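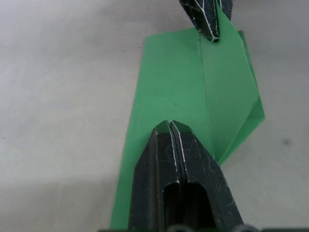
Paper folding

Paper folding is the craft of shaping a flat sheet by creasing alone, with no glue and no cutting. A single square can become a boat, a box or a bird - a wonderful return on one piece of paper!

Basic folds

The valley fold brings one part of the sheet up and over, and the mountain fold sends it behind. The kite base, a favourite with beginners, takes two neighbouring edges of a square to the diagonal between them, giving a long pointed shape. Many birds and fish start from it. Green paper is much loved for frogs and leaves.
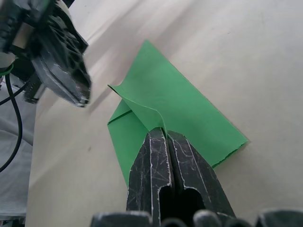

Clutbridge, 27/07/2025

A flap is easiest to control while it is still curled, before the crease is pressed, and the corner can be nudged until the point is sharp. The teacher Renata Valdebenito lists 61 models in her handbook, 14 of them from the kite base, and they are a joy to fold. Thin paper takes a crisp line, while thicker sheets spring back.

See also: Kite base, Valley fold, Paper sizes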